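Thursday was house rules day, so bear with me while I get a bit nerdy about it. Danuta Sobczak and I finally rewrote the sheet taped up by our two-arm cell (we call it Rarel, long story), because the old one had grown to 40 lines and I'd stopped reading it somewhere near the top!

The new one has 12. Power goes off at the wall before any hand goes in. Start every run slowly, even if it ran fine this morning. Clip the cables along the arms, then move every joint by hand to check nothing pulls tight — my favourite, as I'm the one who used to skip it.

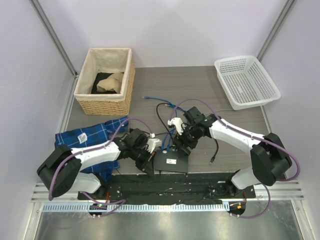

Danuta also wanted a line saying that whoever changes the layout writes it in the log, with the time. I grumbled, then forgot to do it the very same afternoon (sorry, Danuta). So it's in, underlined twice. Teresa Jakubowski wants a copy for her lot over at Stullia, and I've promised to type it up properly by the weekend.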